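SPEAKER NOTES — "Where did the leftovers go" — kitchen waste talk, 17 slides
Hajnalka speaking, Andor on the clicker

Slide 1. Title. Say hi, say name, wait for the back rows. Don't start with the soup joke again.

Slide 2. Who we are. Tasteo runs the canteen, Gavell does the pickups. I'm on the canteen side. Keep it short, they have the handout.

Slide 3. The June number. 147 kilos of food in the bins in one week. Let it sit. Then — "and that's only what we weighed." Staff kitchen not included, coffee grounds not included.

Slide 4. How we weighed. Bathroom scale, bucket, clipboard. Take the bucket off the total!! We forgot the first two mornings and had to toss those sheets. Somebody always asks if the scale was any good. Good enough, we checked it against the flour sacks.

Slide 5. What was in there. Bread first, by a lot. Then rice, then cooked veg. Meat hardly any, people finish the meat. Pause on bread.

Slide 6. Why bread. Basket at the end of the line, after you pay. People grab two rolls because it's free and eat half of one. Andor's idea: move the basket to the start. More on that in a sec.

Slide 7. Plates. Big plates = big scoops. Sumell lent us the smaller ones for the trial. Mention the complaints, don't skip over them. 8 written complaints, most from the early lunch crowd, who come straight off shift and are hungry. Fair point, so seconds are free now. Say that clearly.

Slide 8. Rice. Batch cooking. We made the last pot too late in the day, every day. Last pot now goes on at 12:40, half size. Ran out once. People had potatoes.

Slide 9. Story about the soup. OK here's the soup joke. Only if the room is awake.

Slide 10. After numbers. Bread down by nearly half. Rice down too, less. Veg the same, no idea why, say so. Possibly the carrots. (Ask if anyone in the room has cracked cooked carrots.)

Slide 11. What it cost. Plates on loan, scale was mine, the rest was hours. Do NOT get into the Gavell contract, Andor will take that in the break.

Slide 12. Sorting. Change of pace here, drink some water. Four streams on the cart: plate scraps, bread, prep trimmings, packaging. One color each. Colors have to match the lids and the poster and the sheet, all of them, or people just guess. We had a green lid with a yellow label for a while, total mess.

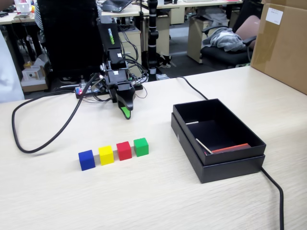 Blue, yellow, red, green — one color per stream.

Ask the room to shout out which stream is which before clicking. They'll get bread wrong. Bread is yellow. Trimmings green, scraps red, packaging blue. Say it twice, it's on the poster by the door also.

Slide 13. Bajwa. The farm that takes the trimmings. They want no citrus and no onion skins, and they want it before 3. Thank them by name, they may be in the room.

Slide 14. What didnt work. The sign with the sad apple. Table tents. The app — one line only, move on.

Slide 15. Try this at your place. Weigh one thing for one week. Just bread if that's all you've got time for. Same scale, same bucket, same person if you can. Write it down at the cart, not later at your desk.

Slide 16. Next for us. Smaller veg trays. Weigh the staff kitchen (gulp). Andor wants to do breakfast aswell, let him say it himself.

Slide 17. Questions. Repeat each one into the mic. If it's quiet, ask who here still puts the bread after the till. Blank log sheets are on the side table, leave one for the organizers.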